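Usstead > Stock Room > Meeting Minutes

Sorting table, Monday, 2:00
Chair: Mieczysław Borkowska

1. Caps and hats
Beige and dark gray items are to be sorted at the wooden table and entered under separate codes. The Brultham count stands at 1,258 pieces.

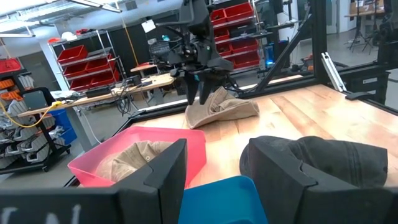
Creased pieces go back to Górecki for pressing. Borkowska to confirm the return slip by noon.

2. Bins
Blue and red bins stay on the table between batches. Limit per bin remains 70 pieces. The request for deeper bins was deferred.
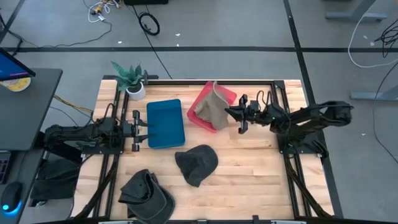 3. Plants and soft goods
Potted plants from Bresado share the table until the racks are fitted. Plants are assigned to blue, cloth items to pink.
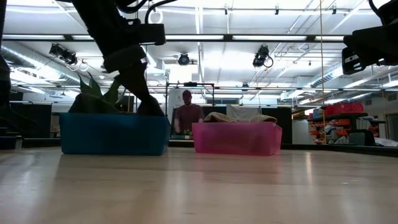
Watering is to be done at the sink only. Rack quote still outstanding; carried forward.

Closed 3:10.

Usstead Stock Room | Contact | Back to top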